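Living > Home > Cleaning and storage

Search articles Search Enter keyword

February issue
By Tatu Mwakyusa

The bottle under the sink

Most kitchens I visit have too many spray bottles. They stand under the sink in a crowd, half of them nearly empty, and the one you want is at the back behind the bin bags.

I spent a morning at Lunano, a homewares shop that also runs short classes on keeping house. The class was on surfaces and small storage, and there were 10 of us round the tables. Szczepańska, who teaches it, started by having everybody tip out the bag of cleaners they had brought from home. Mine had two glass sprays in it and a limescale remover I had forgotten buying.

Her rule is one spray for daily use and one for grease. Anything stronger lives on a high shelf, away from children, with its label facing out. She doesn't like decanting. A bottle with its own label tells you what is in it and what to do if it gets in your eyes, and a pretty glass one doesn't.

Then there is the matter of where the bottles stand. A drip from the nozzle runs down the side and leaves a ring, and on a wooden top that ring can stay for good. Szczepańska puts hers in a tray with low sides. Solid trays are easy to wipe but hold water. Perforated metal ones dry faster, though they need a cloth under them if the shelf is bare wood. Lunano sells one made by Jolus, stock number 821, and I have used mine for bathroom things as well – it fits a toothbrush mug and not much else.

For the table itself she sprays the cloth, never the wood, and wipes along the grain. Corners get a second pass. A dry cloth follows straight away. The whole job takes less time than finding the bottle used to take in my house.

I asked what people get wrong most often. Too much product, she said, and old cloths. She washes hers hot and without softener, and throws them out when they stop picking up crumbs.

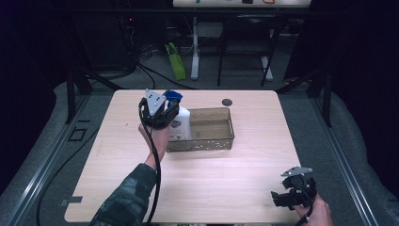 My own cupboard is down to three bottles now, and the limescale remover has gone up to the high shelf. The glass sprays I am still using up, one after the other.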